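Notas del ponente
Planificación de equipamiento robótico para el ejercicio 2027: criterios de compra y calendario
Ponente: Ermanno Cirillo, Dirección de Recursos Técnicos, Grindulent
Septiembre de 2026

Diapositiva 1. Saludo y objeto de la sesión

Agradecer la asistencia a los responsables de área. Recordar que la sesión tiene carácter informativo y que la propuesta definitiva se remitirá por escrito a la Dirección Económica.

Indicar desde el principio las tres partidas que se someten a consideración: robots de servicio, pinzas manuales de captura y adecuación del espacio. Conviene leer los importes despacio; en la sesión de mayo varias personas pidieron que se repitieran.

Diapositiva 2. Situación de partida

El espacio de trabajo reúne actividades que compiten por la misma superficie: puestos de oficina, zona de captura con pinzas y estacionamiento de los robots. La solicitud del área técnica pide separar físicamente las dos últimas antes de incorporar unidades nuevas.

Subrayar que toda adquisición debe ir acompañada de una estimación de superficie útil. La plantilla vigente no recoge ese dato y las ofertas recibidas tampoco lo detallan.

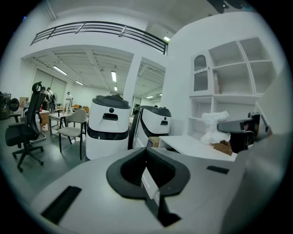

Planta de trabajo bajo la entreplanta, con dos robots de servicio junto a la columna.

Dejar la imagen en pantalla mientras se comenta la circulación. Señalar la proximidad entre las sillas, el mobiliario y los robots. La propuesta de distribución reserva un pasillo libre entre la columna y las estanterías, sin obra civil.

Diapositiva 3. Partida primera: robots de servicio

Se han recibido ofertas de Sevell y de Tevier. Ambas cumplen el pliego técnico en cuanto a documentación y formación inicial. Las diferencias se concentran en el mantenimiento:

- Sevell incluye 8 visitas preventivas durante la vigencia del contrato y factura aparte los desplazamientos extraordinarios.
- Tevier ofrece una cuota única, con piezas de desgaste incluidas, y exige un compromiso de permanencia más largo.

No anunciar preferencia en este punto. Si se pregunta por el arrendamiento, responder que la modalidad está en estudio y que la Asesoría Jurídica ha pedido aclarar la titularidad de las actualizaciones de software.

Mencionar el coste de baja. El expediente anterior no previó la retirada de equipos al final de su vida útil, y hubo que tramitar una modificación de crédito.

Diapositiva 4. Partida segunda: pinzas manuales de captura

Explicar que esta partida es la de mayor volumen de unidades y la de menor importe unitario. El área técnica solicita 174 horas de formación para operadores, que se imputarán al capítulo de servicios y no al de inversiones.

Las tareas previstas para el próximo ejercicio son domésticas: apertura de cajones, manipulación de envases pequeños, recogida de bolsas y pañuelos. El pliego pide por tanto que las almohadillas de los dedos sean recambiables y que los cubos de marcadores puedan sustituirse sin herramienta.

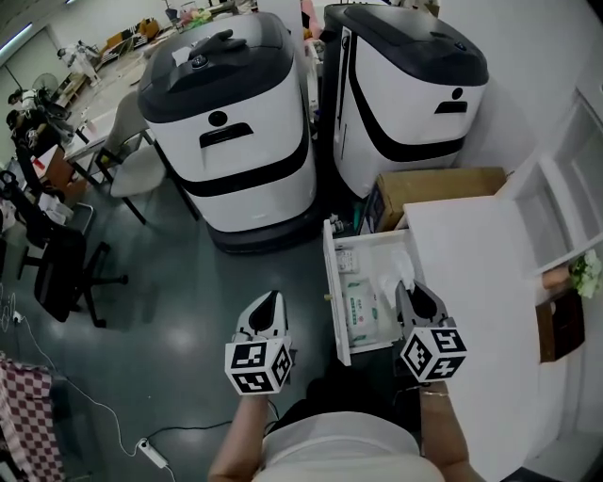 Trabajo a dos manos en el cajón del mueble blanco, con marcadores sobre ambas pinzas.

Comentar la dotación de consumibles. Se propone un fondo anual de 300 juegos de almohadillas, con entregas parciales a petición del área. El proveedor Lemaire acepta esta fórmula siempre que el pedido mínimo se fije en el contrato marco.

Aprovechar para hablar de la instalación eléctrica: en el suelo se ven una regleta y varios cables que llegan hasta debajo de la silla de oficina. La partida tercera contempla tomas en pared y canaleta, con presupuesto propio.

Pausa breve. Preguntar si hay dudas sobre la imputación contable antes de continuar.

Diapositiva 5. Partida tercera: adecuación del espacio

Enumerar los conceptos con brevedad:

- Tomas de corriente adicionales y canalización de cableado.
- Mobiliario de ensayo: encimera, cajoneras y estanterías abiertas.
- Señalización de la zona de robots.
- Almacenamiento cerrado para el material embalado.

La iluminación queda fuera de la solicitud. El área técnica considera suficiente la existente y prefiere destinar ese crédito a repuestos. Tampoco se incluye mobiliario de oficina, que se tramita por el procedimiento ordinario.

El estudio de superficie fija en 353 metros cuadrados el conjunto de la planta. Aclarar que la cifra incluye la zona de puestos de oficina, para evitar comparaciones erróneas con el informe anterior. En la vista siguiente interesan la encimera de la derecha, las estanterías y la posición de las dos máquinas al otro lado.
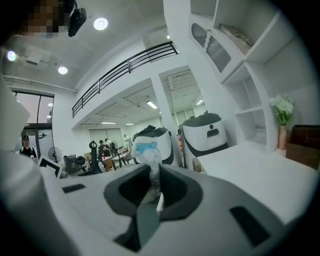 Diapositiva 6. Calendario de tramitación

Presentar las fases en orden y sin comprometer fechas concretas:

1. Remisión de la memoria justificativa a la Dirección Económica.
2. Informe de la Asesoría Jurídica sobre permanencia y actualizaciones.
3. Aclaraciones de Sevell y Tevier, por escrito y en igual plazo.
4. Firma del contrato marco de consumibles con Lemaire.
5. Adecuación eléctrica, previa a cualquier entrega.
6. Recepción de equipos y formación de operadores.

Insistir en que la fase quinta condiciona la sexta. Si la adecuación se retrasa, las entregas deberán aplazarse y el contrato debe prever esa posibilidad sin penalización.

Diapositiva 7. Decisiones que se solicitan a los asistentes

Pedir a cada área que confirme su previsión de uso y designe un interlocutor para el seguimiento. Las observaciones se enviarán a la Dirección de Recursos Técnicos en el formulario adjunto a la convocatoria.

Turno de preguntas. Tener a mano el cuadro comparativo de ofertas y el anexo de consumibles; no distribuir copias del primero hasta que se reciban las aclaraciones.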